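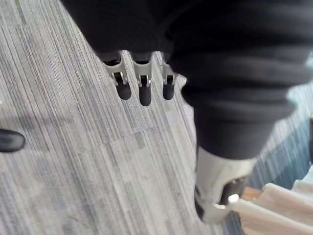
Hand open over the carpet, fingers pointing down.

Written rules for a two-arm robot in a bedroom: what do you put in them?

Posted by Dristosport in Flerkar Community Help, Robots at Home and Work

Hello everybody. I am responsible for the working rules in a small team. Our robot has two arms and it learns to handle clothes on a bed, in a normal furnished bedroom. We have a rule sheet, but it was copied in July from an old sheet for a workshop bench, and many lines do not fit. It speaks about a fence and a yellow line on the floor, and a bedroom has neither of them.

My questions are these. First, how do you write the rule for people who walk through the room during the work? Our old sheet says "no person in the cell", and people do not respect it, because they have to come in for the cables or for the bedding. Second, do you check the hands before each session or only once in the day? Third, is there some standard that I should read before I write the new sheet? I do not need a certificate, I only want that the sheet is sensible and that people will follow it. 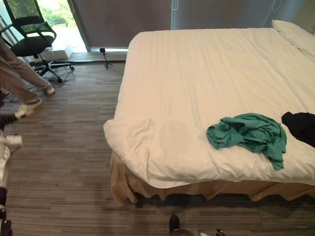
I have thought about two states for the room, "arms may move" and "arms may not move", with one person who says aloud which state it is. A colleague finds this too much for picking up a shirt. I would like to hear from teams who have tried something similar, also if it did not go well.

Thank you in advance, and please excuse my English.

Prinda

We do the two states and I recommend it. Our sheet was 16 rules at the beginning and it has 7 now. I write here the ones that I think are useful for you.

The operator says "moving" before the arms are enabled and waits until everybody in the room has answered. A nod is not an answer.

Who wants to enter asks at the door. The operator stops the arms, says "stopped", and only then the person comes in. When the person has left, or stands in the agreed place, the operator says "moving" again.

The stop button is in the hand of somebody who looks at the robot. If this person must write something or read a message, the arms are stopped first.

Cables go along the wall. If a cable must cross the walking way, it is fixed flat to the floor before the session. With us this rule was added after a person pulled a plug with the foot, nobody was hurt but we lost the whole recording.

Both hands are empty when we begin and when we finish, and the operator confirms it with the eyes, not on the screen.

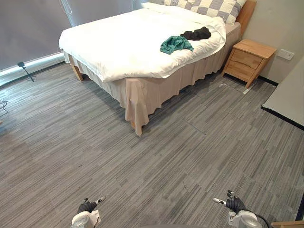

Garments on the bed, both hands empty.

Concerning the bed, please write down what is allowed to lie on it. In our sheet it is bedding and the clothes for the task, and nothing from anybody's pocket. Once we had a phone under a sweater. It is also good to write that nobody sits on the bed or leans over it while the state is "moving". People forget that a bed is inside the reach of the arms, it does not look like a dangerous place.

For your colleague who finds it too much: the two words take 3 seconds. I have measured.

About the standard I can not help you, our safety person has read it and I have not.

Kiều

The standard is probably ISO 13482, it is for personal care robots. It is written mainly for those who design and build the robot, so you will not find there a ready sheet for your room. I would read the parts about hazards and about risk assessment, and then make your own list of what can go wrong near a bed. If your arms were sold as industrial arms, the manual of the maker will send you to other documents, and you should follow the manual.

For the hands, I check at the start of the day and again after every break. I look at these points:

Fingertips: is the rubber whole, is there any thread or hair caught in it.
Joints and pins of the fingers: nothing sharp that can pull the fabric, no loose screw.
Cover over the wrist: it must not be torn, and the folds must not come between the fingers when the hand closes.
Floor under the hand: free, also where the floor changes from one surface to another, as a foot can catch there.
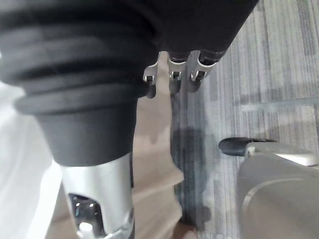
Fingers above the place where the beige floor meets the carpet.

Threads are the most frequent finding. With knitwear I look after each garment, with a shirt it is enough some 2 times in a session. The power of the arms is off when you put your own fingers near the joints. Please write this as a separate line and in large letters, because people do the check in a hurry, exactly when the others are waiting.

I do not fully agree with Prinda about the agreed place for standing. In a small bedroom I would let nobody stand inside, only the operator and the one with the stop button.

Dristosport

Many thanks to both. I will take the two words and the list for the hands. Our room is not large, so I think I will follow Kiều about standing inside, but I must first ask how the person with the button can see both arms from the door. When the new sheet is ready I will put it here.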